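Bed folding

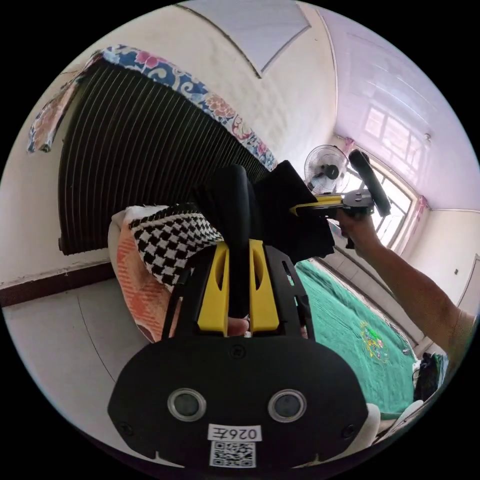

Bed folding is the household practice of sorting and folding clean laundry on a made bed. It is distinguished from table folding, which requires a clear table, and from chair storage, in which no folding takes place at all. The bed is the largest flat surface in most homes and the only one that is regularly cleared by its users, who would otherwise have to sleep on the floor. A bedspread in a plain color is generally preferred as a ground. Black cloth lowered toward a green bedspread keeps its outline even when it is hanging in a loose mass of folds, and the corners can be found without much groping, whereas black on navy is a matter for the fingertips. A radiator close to the bed is common in older bedrooms and tends to collect whatever is awaiting a decision.

Terminology

The expression is used mainly by people who write about housework. Those who do it usually call it "doing the laundry," a phrase that also covers washing and drying and allows the folder to claim credit for all three. The pile before folding is known as the heap. The pile after folding has no settled name, possibly for lack of use. In the town of Stokholm, not to be confused with the better-known city that has an extra letter, the heap is called the guest, on the grounds that it arrives in the afternoon and is still on the bed at night.

Method

The bed is made first, or at least the bedspread is pulled up over whatever is going on underneath. The heap is placed at the foot and worked toward the pillows. Large items are done first while enthusiasm lasts. A shapeless piece of cloth is lifted by one edge and allowed to hang until it reveals what it is, then turned, laid down and smoothed with the flat of the hand. Sleeves, if any, go in toward the middle. The soft surface is the chief weakness of the method: a mattress gives under pressure, creases drift, and a stack of more than a few shirts begins to lean as soon as anyone sits down to admire it.

Three schools are usually described. The Terard fold, named after the mail-order linen house that printed it on the back of its catalogs, brings the long edges together twice and then halves the result. The Niskanen fold ends in a small upright packet that will stand in a drawer, provided the drawer is full. The third, practiced everywhere, consists of folding the item in half and then in half again until it stops resisting.

Fitted sheets are outside the scope of all three.

History

Folding on beds is presumably as old as beds. The practice attracted little written attention before the Zovdale Household Survey, which sent a questionnaire to 700 homes one August and got 414 of them back. The survey found that most respondents folded on a bed, that a majority of these intended to finish before dinner, and that the question "Did you?" was the one most often left blank. Its report, at 50 pages, remains the longest work on the subject and includes a fold-out chart that is difficult to put back.

Terard later tried to sell a stiff folding mat for use on mattresses. The company made 3246 of them. The mat was well reviewed by the few people who wrote to the company about it, but it had to be stored somewhere, and most owners kept it under the bed, where it stayed - a fate it shared with a good many single socks.

Criticism

Advocates of table folding object that clothes folded on a bed pick up lint from the bedspread, and that bending over a mattress is hard on the lower back. Both points are conceded by bed folders, who reply that the table has the mail on it. A more serious objection concerns timing. Laundry begun late in the evening must be either finished or moved, and moving it undoes the work already done. The usual compromise is to shift the heap to a chair, at which stage the practice falls under a separate article.

See also

Chair storage
Fitted sheet
Ironing (disused)
Sock, single

Page last revised 23 Jan 2024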